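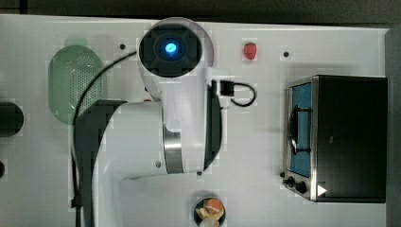 Kitchen shelf swap is back on, second floor at Esstead, same table as last time. Bring what you don't use, take what you will. The rule is still one thing in, one thing out, but if you come with nothing and need a saucepan, take the saucepan. We've got plenty of small stuff so far and not enough big stuff. The green oval colander with the little handle is still up for grabs, and I'd have it myself if I didn't own two already. Good for berries, or a can of beans, or rinsing rice if your rice is the fat kind — the thin kind might go right through, no promises.

What we're short on: lids. Any lids. Also baking sheets, a decent bread knife, mixing bowls that nest. Kátia Quintana is after a potato ricer and will trade a nearly new Hokel kettle for one, so dig around in the back of your cupboards please.

What we don't want: chipped mugs. Scratched nonstick. Anything electric with tape on the cord. Plastic tubs with no tops, we had 24 of those in spring and they all ended up in my car.

Wash it first. Really wash it, dishwasher or hot water and soap, and dry it before it goes in a bag. Colanders and graters need a brush, the holes hang on to everything. If something is missing a part write that on a bit of masking tape and stick it on the bottom.

Drop off is Friday, 6 September 2024, any time after lunch, with Ismael Furtado at the Peixoto Street door. He leaves at 5 sharp so dont cut it close. Swap itself runs all the following week during building hours. Leftovers go to the Rarside thrift store, they take kitchen things but not knives, so knives go back home with whoever brought them.

Next one after this is October, probably linens and curtains, depends on how much room we have. If you have a folding rack we could borrow for that, tell Ismael. Hangers too — we never have enough hangars.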